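Gredeo Small Parts Store
Gallery: Open Bins and Mixed Contents
Updated 21 January 2022

This page covers the open sheet-metal bins used for mixed small parts at the Gredeo store. Closed drawers and racked boxes are on the Fivari storage page. The parts list behind both pages has 1,189 entries, of which 537 are cleared for open bins. The rest stay in drawers because they roll, tangle or scratch.

General notes

The bins are gray sheet metal with sloped walls. The slope moves small items away from the corners and toward the floor, where they can be reached from above. A straight wall holds a small part tight against the bend, and a flat part standing on edge there is hard to pick up without tipping the bin.

Mixed contents means parts of different shape and material in one bin, spread over the floor in a single layer. Stacking is not used. A heavy fitting resting on a clear plastic part will mark it, and the mark shows up later as a rejected part.

Clear parts take the longest to find. On a gray floor the outline is weak, and a clear block can pass for bare metal under overhead light. Where a clear part comes with a colored or white base, it is placed base down. Strong colors such as red, blue and green need no special handling.

Floor holes are left open. Anything small enough to drop through one goes in a drawer.

Labels go on the outer wall. The Dretex adhesive labels replaced the card holders in September and have stayed on through washing. Labels inside the bin were tried and dropped, as parts slid against them and lifted the corners.

Cleaning is by dry brush, then a damp cloth. Mottling on the floor is a surface finish and does not wipe off. Cutting oil does, and should be removed before any clear plastic is loaded.

Loading order

Metal first, then solid plastic, then clear plastic. Nuts and fittings are set down by hand. Studded parts may lie on any side. Leave a finger's width between neighbors where the count allows it.

Picture 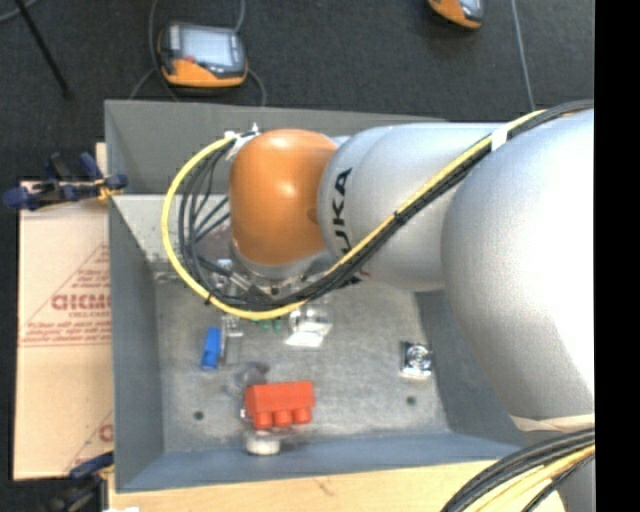
D. McGrath
Parts Storage Technician

Mixed contents on the bin floor, KUKA arm overhead. The red part with three studs lies near the lower middle, and a metal nut or fitting is on the right.

The clear block with the white base is the item to compare against the floor finish. The blue piece to the upper left of the red part is much easier to pick out at the same distance.

Related pages
Closed drawers and racked boxes (Fivari)
Label sizes and reorder codes (Dretex)
Bin cleaning, sheet 2

Corrections to part names go to the store desk with the list entry number.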